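4.2 Surface finish and reported wear

The second part of the survey dealt with the tableware people already owned. Respondents were asked which pieces they used every day, how long they had kept them, and what had led them to throw a piece away. Of the 3,143 households in the Lirdale panel, 250 were picked for a follow-up interview at home, and the answers in this section come from that smaller group unless stated otherwise.

Dark tableware was more common than we expected from earlier work. Many households had replaced a white set with a black or gray one in the past few years, often one piece at a time. The reasons given were mostly practical. People said that dark plates hid small stains and went with whatever else was in the cupboard. Price came up less often, though several people had bought single plates at discount to test the look before buying more.

We sorted finishes into plain, speckled and patterned. Speckled pieces (Figure 9) were grouped together whether the flecks were dense or sparse, after two coders working alone failed to agree on a finer split. Gloss was recorded separately, on a scale filled in by the interviewer under the kitchen's own lighting. This is a weak point of the method, as lighting varied a great deal between homes.

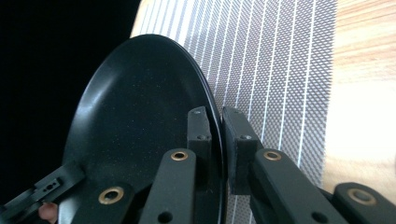
Figure 9. Round black plate with a speckled finish and a raised rim.

Dudek objected to the grouping when an early draft was circulated, on the grounds that people who choose speckled plates may not see them as one kind at all, and that a plate with a few flecks is probably bought as a black plate. We think this is a fair criticism. When the interviews were read again with it in mind, several respondents did describe their speckled plates simply as "the black ones" – the flecks were mentioned only after the interviewer brought them up. We have kept the three groups in the tables but do not draw conclusions from the difference between plain and speckled.

Reported wear followed a clearer pattern. Owners of plain dark plates complained most about gray cutlery marks, which they noticed soon after buying. Owners of speckled plates reported fewer marks, and those they did report were found later. It does not follow that the speckled plates were marked less. A scratch is harder to pick out against a broken surface, and our measure depends on what the owner has seen.

Chips were reported at similar rates for all finishes. Most were at the rim, and most were put down to stacking or to the dishwasher. A chipped plate was seldom thrown away at once. It was moved to the bottom of the stack, used under a plant pot, or kept for the microwave – in the Pedholm interviews this last use was the most common. Section 4.3 looks at how long such pieces stay in the home after they leave the table.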